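Trucos para ordenar con cajones y cubetas: cuáles sirven y cuáles no tanto

Por Philomena Abugri
7 de abril de 2022

Imprimir | Enviar por correo electrónico

Llevo años leyendo que para tener la casa en orden hay que comprar cajas. Cajas con tapa, cajas sin tapa, cajas que encajan en otras cajas. Desconfío por principio de cualquier consejo que empiece en la caja registradora, así que este invierno me puse a probar los trucos que circulan sobre cubetas y cajones abiertos, esos recipientes sin tapa donde va a parar lo suelto: envases vacíos, tarros, restos de embalaje, lo que sobra en la cocina y en el taller. Casi todos los probé en mi casa y un par en el cobertizo de Obed Sowah, que tiene más trastos que yo y menos paciencia.

«Etiquétalo todo»

Es el consejo más repetido y el que peor me ha funcionado. En un cajón abierto se ve lo que hay dentro con solo asomarse. La etiqueta dice «tornillos», alguien echa una pila gastada y a las dos semanas miente. Etiqueto lo que tiene tapa opaca y lo que va en un estante alto. Lo demás, sin nada. Si aun así quiere etiquetas, póngalas con cinta de pintor y lápiz graso, que se quitan sin dejar pegote.

«Guarda los envases de plástico transparente, siempre sirven»

Siempre, no. Amerley Ackah me convenció de apartar durante un mes todos los envases de fruta y de bollería que entraban en casa. Junté 54. Usé cuatro: dos como semilleros, uno para remojar brochas y otro para las gomas elásticas. Los que llevan bisagra se rajan por el doblez a poco que se abran y cierren, y los muy finos se abomban en cuanto les toca agua caliente. Si va a guardar alguno, que sea rígido, de paredes lisas y sin bisagra, y lávelo con agua tibia y una gota de jabón. El resto, al contenedor el mismo día.

Los tubos y estuches altos son otra historia. Ocupan mucho, se caen y ruedan. Los pongo tumbados contra una pared del cajón, nunca de pie en el centro, y delante coloco algo más bajo que haga de tope.

«Bicarbonato y vinagre para limpiar el fondo»

Hace espuma y da mucha satisfacción. Limpiar, limpia poco: mezclados se neutralizan entre sí y lo que queda es agua con algo de sal. Por separado sí valen. Bicarbonato en pasta, con el lado suave del estropajo, para la roña pegada en plástico o en metal pintado. Vinagre rebajado para la cal. En pintura vieja o desconchada no frote ninguno de los dos con fuerza, que se llevará la pintura que quedaba. Trapo húmedo, jabón neutro y secar enseguida. Y si la pintura es muy antigua y no sabe qué lleva, no la lije.

«Forra el fondo y te durará toda la vida»

Aquí tengo que ceder un poco. Compré un rollo de forro antideslizante de la marca Skutent, convencida de que iba a tirar el dinero, y lleva desde entonces en el cajón de las herramientas sin moverse. Eso sí, lo corté a medida con un margen de 10 milímetros por lado; puesto a ras se levanta en las esquinas y recoge migas y serrín. El cartón también sirve y es gratis, aunque con la primera gota de aceite hay que cambiarlo. Los periódicos no los recomiendo: la tinta mancha los plásticos claros.

«Una cosa entra, una cosa sale»

Suena muy bien. Kwaku Agbenyega la aplica con los tarros y asegura que le funciona, pero vive solo. En una casa con más gente entra una cosa y nadie sabe cuál tenía que salir. Me va mejor el límite físico: cuando algo asoma por encima del borde, se vacía la cubeta entera sobre la mesa y se decide pieza a pieza. Se tarda un cuarto de hora y duele bastante.

«Los objetos, repartidos por todo el cajón»

Hay quien jura que así se encuentra todo antes. Yo he acabado haciendo lo contrario: juntar las cosas hacia un lado y hacia delante y dejar suelo a la vista. Se mete la mano sin tirar nada, se limpia la parte libre con una pasada y se ve enseguida lo nuevo que ha caído dentro. En los cajones hondos, además, lo que se queda pegado a la pared del fondo no se vuelve a tocar hasta la mudanza.
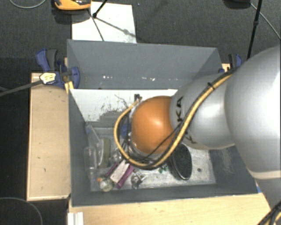
¿Merece la pena repintar una cubeta metálica gastada por dentro?

Depende de lo que vaya a guardar en ella. Para envases, trapos o botes vacíos, el desgaste del fondo no molesta y la pintura nueva volverá a saltar por el mismo sitio. Para cosas húmedas o herramienta de acero conviene rascar lo suelto, desengrasar, dar una imprimación para metal y dos manos finas de esmalte, dejando secar cada una lo que diga el bote. Con 330 mililitros me llegó para un cajón mediano. Las paredes puede dejarlas como están.

«Compra el juego completo»

No. Los juegos traen siempre dos tamaños útiles y tres que acaban en el altillo. El catálogo de Cendby presume de 2,321 combinaciones posibles y yo sigo usando una. Mida primero el estante, mida después lo que más abulta de lo que quiere guardar y compre una sola pieza. Si al cabo de un mes sigue teniendo cosas fuera, compre la segunda.

Kamala Kulkarni me ha escrito para defender los separadores de cartón hechos con cajas de leche. Los tengo en prueba en el cajón de los cubiertos. De momento se tuercen, y el del medio huele raro. En mayo contaré cómo han acabado.

Imprimir | Enviar por correo electrónico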